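May 28, 2024

Up early, and the kitchen was the first job. Oksana wants the cupboards sorted before her mother comes in July, so I started with the small plates from the shop in Flirkham. Paid 71 for the lot and have hardly used them.

The one with the orange sunburst says 該吃飯了 in red near the rim. Rakiya read it to me over the phone — "time to eat." The other has two big black characters in a cloud shape, and I forgot to ask her about those.

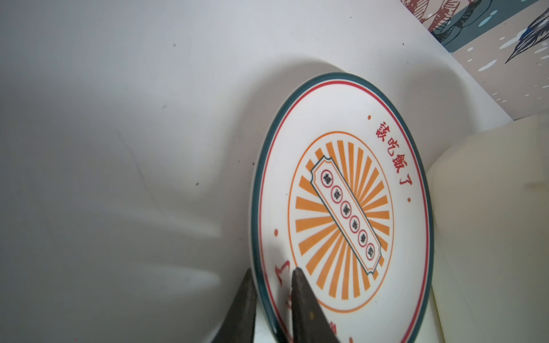
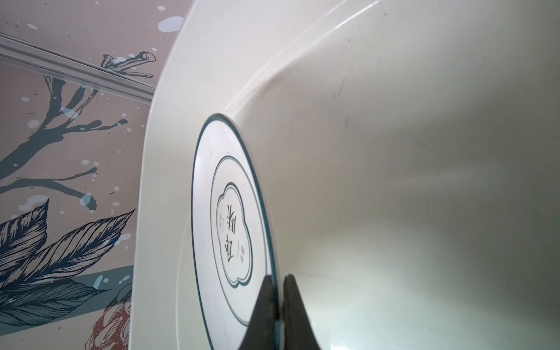 Afternoon

Walked to Bemo for shelf liner. They had one roll left, 14 feet, and it will do for two shelves. Soup for lunch, late. Vira called about the car and we talked for about 53 minutes. The bottom cupboard is still full of jars. I'll do it tomorrow if my back is all right.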